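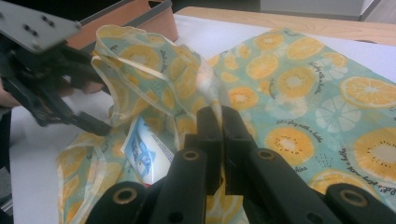
One Good Bag Beats a Drawer Full of Them

Most of us own too many bags. I pulled mine out of the hall closet in April and stopped when the pile got to my knees. I could remember buying two of them. The others came with a purchase, a conference or a visit from my mother.

I have since come around to a view my friends find strict. A household needs very few small bags, and they should be loud. Pick a print you can spot from across the room. Citrus slices are fine. A plain gray pouch inside a plain gray suitcase is a pouch you will pack twice and look for three times.

Ginette Coste, who taught me to pack when we shared an apartment, disagrees. She buys sets in one color, up to 20 pieces, and labels each one. Her system works for her. I tried it for a month and spent my mornings reading labels.
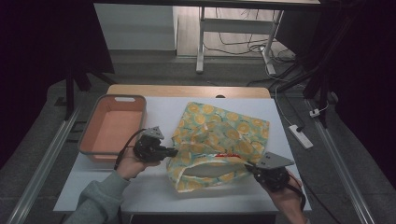

Citrus print on a white table, next to the basket.

The basket matters as much as the bag. Things on their way into a bag need a place to wait, and a bed or a sofa is a bad place, as somebody always sits down. A plain plastic basket with a handle slot does the job. I tip my small things into it the night before a trip and fill the bag from there. Anything still in the basket at breakfast stays home.

I also think we fold too much. A soft bag is going to crumple. Loïc Courtois irons his, and I have told him what I think of that. Let it bunch up, open it wide when you need it, and shake it out over the sink when you get back.

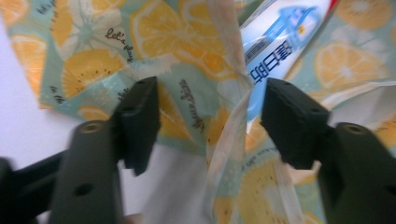

What About the Writing?

I would happily do without the slogans. "Let's play" is a strange thing to read when you are hunting for toothpaste at six in the morning. But I would still take a silly bag I can find over a tasteful one I can't. My remaining bags went to the school sale, where they were priced at 100 for the box, and Mitra Jafarzadeh talked them down.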